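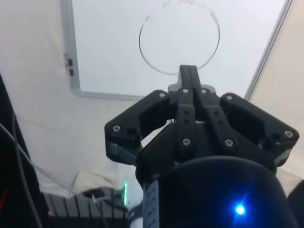
Marek Murín told me on Monday that he'd believe in household robots when one of them cleared his kitchen table without being asked twice. Until then, he said, moving a block into a circle is a party trick, and he can do it with his eyes shut.

I love Marek's table test, and I still think he's wrong about the block! Putting a thing where it belongs is most of what I do in my house. Cups go to the shelf, shoes to the mat, the remote to wherever Ghada wants it this week. A machine that can do that once is fun. One that gets it right 97 times out of 100 is getting close to helping – though I'd like to hear what happened the other three times before it meets my good plates.

Search Search this site Go

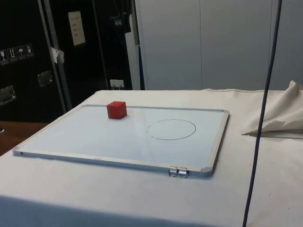

The block and its circle: a small chore, still to be done.

So can they do chores yet? Mine, no. Laundry is floppy, sinks are crowded, and the parts bins at Lamerex, where I worked for 2 years, would fool plenty of people. But I've gone from rolling my eyes to reading every report I can find, and I'd happily watch 1000 more tries with that block. Give me one that can put away spoons and I'll clear it a drawer.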